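Forkum Lake ice floe incident

The Forkum Lake ice floe incident was the stranding and rescue of 27 ice anglers and three dogs on a detached sheet of ice near the town of Tesirthorpe on March 26, 2022. All of those stranded were brought ashore. The only recorded injury was a sprained wrist, suffered in the parking lot.

Background

Forkum Lake is a shallow, wind-exposed lake with a public boat ramp at its southern end and a campground on its eastern shore. It usually freezes in December, and the fishing season on the ice ends, by local understanding, when the fishermen decide it has. The town posts a thickness advisory at the ramp. At the time of the incident the sign had been turned to its red side, where it had remained for most of the month, and a number of vehicles were parked against the post.

The main quarry is yellow perch. Opinion in Tesirthorpe holds that perch bite best on the last good day of ice, a theory that can be tested only by going out on the day after it.

The incident

Anglers began walking out before sunrise, most of them from the campground side. The wind was light and from the north. By midmorning it had swung to the east and strengthened, and a crack that several people later said they had stepped over without much thought opened into a channel of water between the ice and the eastern shore.

The sheet then drifted west at a pace that witnesses on land found alarming and those on board did not notice. The first emergency call came from a camper, Morven Imrie, who had been making breakfast and saw a pop-up shelter pass behind a tree it had previously been in front of. She was asked by the dispatcher whether the shelter might simply have been moved, and replied that it would have had to take the men with it.

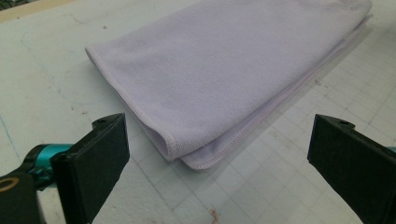
A second call came from the ice itself. The caller asked whether anyone could bring a boat, and also whether this could be done without scaring the fish. By then the floe was 900 yards from shore at its farthest point.

Rescue

The Tesirthorpe fire department launched an airboat and two inflatable rescue sleds from the ramp. Its operations were directed by Darmawan Saragih, the department's captain, who ordered that people be taken off first and equipment left behind. The first half of this order was followed. The airboat's log for the second trip lists four adults, one dog, a power auger and a bucket of perch.

One angler declined to board until he had landed a fish already on his line. The department's report gives this a single sentence, in which the word "eventually" appears. The last person left the ice early in the afternoon. The floe broke into smaller pieces overnight, and a propane heater that went down with it was recovered by a diver that summer.

Aftermath

The town council considered billing the anglers for the rescue and held a public hearing on the question, attended by 194 people. Speakers in favor cited the advisory sign. Speakers against pointed out that the sign had also been red for the annual ice supper, which the council had sponsored. The proposal was tabled and has not been taken up again.
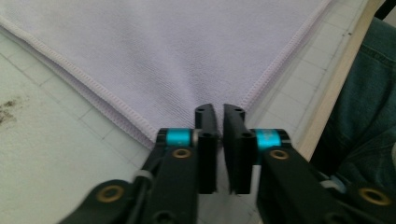 The fire department revised its cold-water procedures before the following winter. Two more sleds were bought, a wind reading was added to the advisory, and the warming kits kept at the boat ramp were restocked with dry socks, hand warmers and something for drying off wet hair and dogs. The old cotton bath towels were dropped from the kits as too bulky. Microfiber took their place, and anyone picturing rugged rescue gear should picture instead a very pale lavender cloth with a fine, soft knit and a row of small, tight stitches along the hem. No complaints about the color have been entered in the department's log, although it has been mentioned at the ramp.

In local culture

The floe is remembered in Tesirthorpe as "the ferry." The Talavera, a diner near the ramp, added a perch sandwich by that name and serves it with the plate slightly off center. Claims to have been aboard are common, and now exceed the number of people rescued by a comfortable margin.

A short documentary, Trovum, took its title from the angler's boat trailer that appears in nearly every shot of the parking lot. Imrie appears in it briefly. Asked if she still camps at the lake, she says that she does, and that she now asks for a site facing the road.

See also

Ice fishing
Airboat
Yellow perch
Cold-water rescue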